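I have been trying to leave a neighborhood group chat since May and I would like to report on my progress, which is none.

The chat has 246 members. The street has 48 houses. I don't know who the rest of these people are, and at this point I'm scared to ask.

It was set up for emergencies. The last emergency was a bagel somebody saw on Mateos Street. It got 235 messages. There was a follow-up on the bagel. 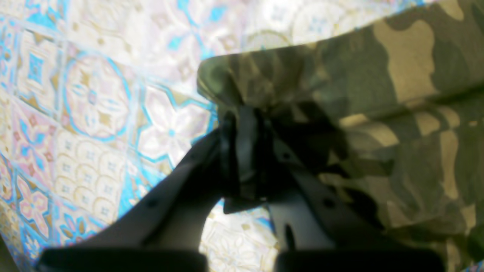 Leaving is the hard part, as the app announces it to everybody. Hendrik Hendricks left in the spring and people brought him soup. So I mute it, and then I look anyway, and somebody is asking whether a camouflage thing on a tile-print tablecloth is tacky for a brunch. Forty minutes of my life. I had opinions about the pink.

Wulan Yeoh moved to another state and is still in there. She votes in the polls. She voted on our speed bump – against!

I went away for a weekend and came back to 1,104 unread. I read them the way you'd read a will, looking for my name. It came up once, in connection with my recycling bin.

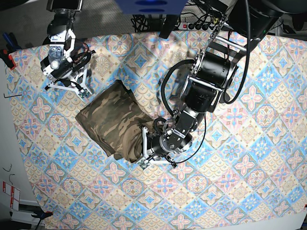
So what do you do when you can't leave and can't keep up? You answer every tenth message with a thumbs up and let people think well of you.

The risk is that you thumbs-up the wrong thing. Last month I agreed to host the fall potluck. I also seem to be in favor of a rooster.

My sister says to just leave, it's one button. My sister lives on a farm road with two mailboxes and has never had to face 246 people over a hedge.

Anyway, potluck is at my place, side gate, bring a chair. Rooster situation is still open – please don't message me about it.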